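Vanags House, community rooms
Inspection checklist with comments – 12 December 2021
Floor area: 3762 square feet
Extinguisher tag: 1376

1. Exits
Doors open fully: OK
Exit signs lit: OK
Comment: The rear door sticks at the bottom. Plane it before the next visit.

2. Extinguishers
Gauge in green: OK
Pin and seal in place: OK
Comment: The Rornia unit by the entry was serviced in November.
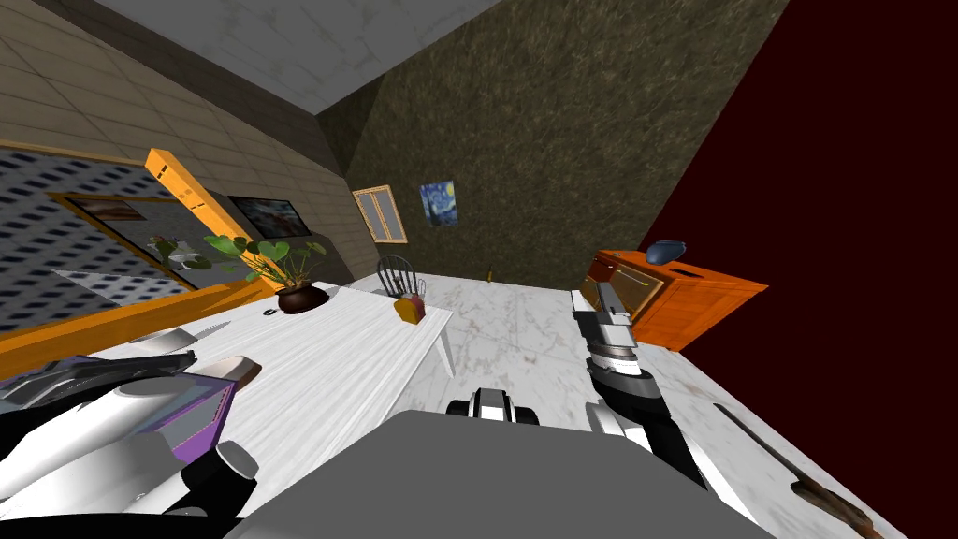

3. Floors and walkways
Slip hazards and trip hazards get one line each on the form, and both were passed. Mats at the entry lie flat. Marble floors like the white one here need a dry mop kept close by in winter. The long white table can stay, but keep chairs pushed in – the walkway has to be open during events.

4. Electrical
Covers on all outlets: OK
Extension cords: 2 found in the Zurow room, FAIL
Comment: Remove both cords. Use the wall outlets. 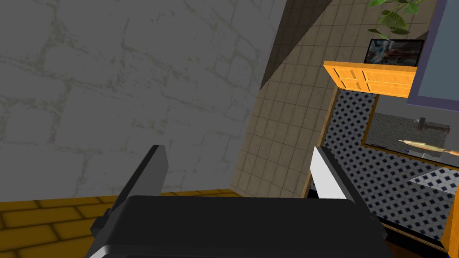
Can a power strip be used in place of an extension cord?
Only if it has a built-in breaker and plugs straight into the wall. Don't plug one strip into another.

5. Alarms
Test button: OK
Batteries: replaced in 2 units
Comment: The Kollon panel clock runs slow. Reset it and check again next month. 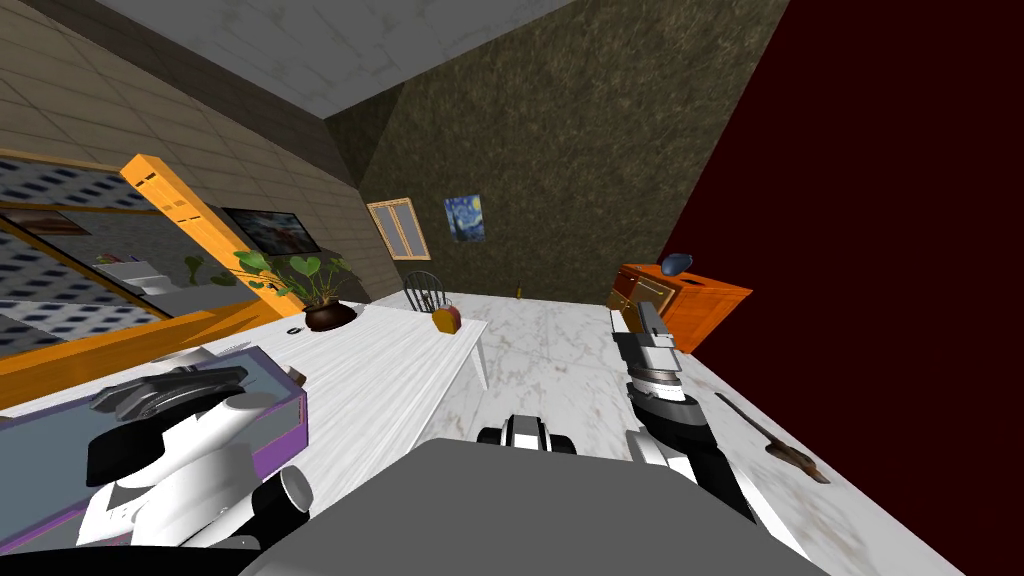

Item 6, furniture: orange wooden dresser.

6. Furniture
Tall pieces anchored: not checked
Drawers close fully: not checked
Comment: Carry over to the next inspection.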